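The Model Should Belong to the Workshop
Tomomi Tanabe
Fulden Shared Workshop, Program Office
4 Sep 2025

Members of a shared workshop who wish to build a robot arm are usually asked two questions: what it will cost and where it will stand. The Program Office has asked both for years and intends to go on asking them. It is the position of this essay that a third should be added to the project form. Is there a simulated model of the bench, and will the workshop be able to open it after the builder has moved on?

The question arises from the Palleo project, a small arm intended to pick up parts and set them down on a console with a display behind it. The build was proposed last December by Kenta Fujimoto and Berenice Camacho, who requested a bench, access to the mill and a materials allowance of $700. They also proposed to complete most of the control work in simulation before any aluminum was cut. The Office approved the bench and the allowance and, it must be said, paid little attention to the rest of the application.

That was a mistake on our part. By the time the first bracket was milled, the model of the bench had been through 2,619 trial runs on a desktop computer at Mr. Fujimoto's home. The model settled the height of the mount and the reach of the arm. It also settled a disagreement over the position of the console, which Ms. Camacho wanted nearer the corner and which is now nearer the corner. In every practical sense it was the largest part of the project. It appeared nowhere in our records, and the only complete copy was on a personal machine.

Workshops of our kind have well-developed habits for physical things. A jig left on a shelf carries a tag. A fixture that proves useful is adopted, given a drawer and listed in the binder. The lathe has a logbook in which entries are still made in pencil. We have no comparable habits for models, and the result is that each builder starts again. Teodor Pîrvu modeled the same corner of the same room for his Hamada feeder, and did so from a tape measure, with no knowledge that anyone else was doing the same work two benches away. His walls and Mr. Fujimoto's walls do not agree. One of them is wrong, and we have yet to establish which.

Two objections have been put to this Office, and both deserve a proper reply.

The first holds that simulation is a distraction from making. Reiko Oda, who has taught the metalwork induction here for a long time, has argued in our newsletter that members come to a workshop to learn how material behaves, and that a model teaches them how a model behaves. There is a good deal in this. A simulated gripper closes on a simulated block with friction that somebody typed in. A member who has only worked in that way will be surprised by oil, burrs and a cable that snags on the third rotation. The Office would not support a rule that allowed simulated hours to count toward machine certification, and none is proposed.

The argument does, however, prove less than it is asked to prove. The Palleo builders logged 383 hours at the bench, and the induction records show that both of them passed on the mill before they used it. Their time in the model came out of evenings at home, when the workshop was closed. It also spared the shared tools a certain amount of trial and error, which other members would otherwise have waited through.

The second objection concerns cost and upkeep. A stored model must be kept in a format that someone can open, on a machine that someone maintains. The program used for Palleo, Sternis, has changed its file format once already during the project. Members with long memories will recall the shelf of disks that we kept for a decade and could not read when we finally wanted them. The Office takes this seriously. Our proposal is therefore modest: one folder per project, a plain list of dimensions alongside the model file, and a few rendered views that can be looked at with no special program at all. If the model file becomes unreadable, the dimensions will remain.

The rendered views matter more than members may expect. They are the part of a model that a newcomer will open first, and they allow a bench to be discussed at a meeting by people who will never run the software. They also show how much of the room a builder has chosen to describe and how much has been left plain. We would ask that such views be saved as they come, including the uninformative ones, with no selection for appearance. A project folder is a working record and should be allowed to look like one. The two from the Palleo folder are printed with this essay on that understanding.
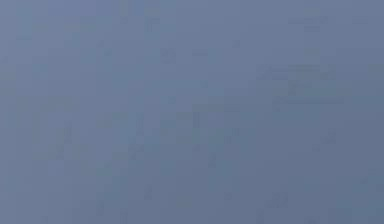
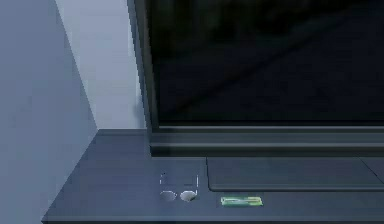 Rendered views from the Palleo simulation. The second shows the console and display, with the dashed outline marked on the console top.

The Office recommends that the revised project form be used for all automation builds for a trial period, and that existing projects be invited, without obligation, to deposit whatever they have. Mr. Fujimoto and Ms. Camacho have already done so. Mr. Pîrvu has agreed to deposit the Hamada model once the matter of the walls has been settled with a tape measure and both parties present.

Members who keep models at home remain free to keep them there. We ask for a copy. Comments on the draft form may be left at the front desk or raised at the next general meeting, where Ms. Oda has asked for time to reply.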